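## 4. Evaluation of the Drelmont Bimanual Kit

### 4.1 Kit and installation

The Drelmont kit is sold as a set for small laboratories that want two-handed manipulation without building the hardware themselves. It includes two arms, two multi-fingered hands, a base, and the Qudah control software. We bought the standard version and made no changes to the hands or the finger controllers. The software used in all trials was the release of 23 August 2022.

Setup took two people 11 hours. Most of that time went to calibrating the hands. The printed guide covers the arms well but gives the hands only a single page, and the order of the finger homing steps is wrong in one place. The supplier, Kolholm, sent a corrected page after we wrote to them.

### 4.2 Bowl task

We chose a bowl as the main test object. A bowl has a curved wall and a rim, and it can be held with one hand or with both. The kit's sample programs cover only boxes and cylinders, so the bowl also shows how much work a buyer must do to add a new object.

Each trial started with the bowl placed on the table within reach of both hands. The operator then worked through an approach, a two-handed grasp, a lift, and a return to the table. We ran 73 trials over 10 sessions. A trial was counted as a failure if the bowl slipped, if a finger controller reported a fault, or if the operator stopped the run. Views from the wrist and head cameras are given in Figure 2.

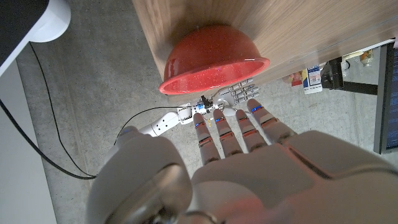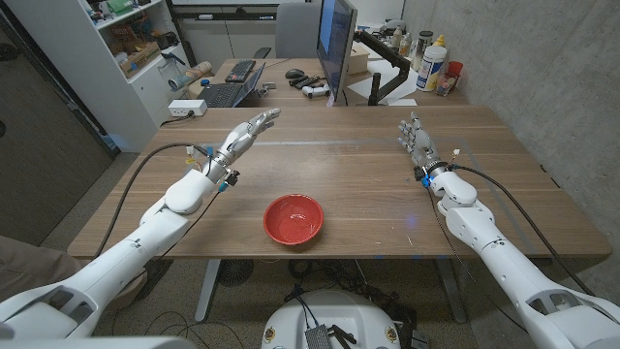

**Figure 2.** The bowl task, with both robotic hands and the red bowl in view. First, wrist camera; second, head camera.

### 4.3 Usability

Operators rated the arms higher than the hands. Arm motion was smooth at the default speed, and the joint limits were easy to set in Qudah. The hands needed more attention. Finger force can be changed only for the whole hand, so an operator who wants a lighter thumb has to lower the force of every finger.

Fault messages were the most common complaint. They give a joint number but no finger name, and the numbering differs between the left and right hands. We taped a printed chart next to the operator's keyboard, and after that, new operators asked for help less often.

The Dresdale kit, which we reviewed in February, allows force settings for each finger but has no tool for recording both arms on the same clock. For the bowl task we found shared timing more useful, and we kept the Drelmont kit for the tests in Section 5.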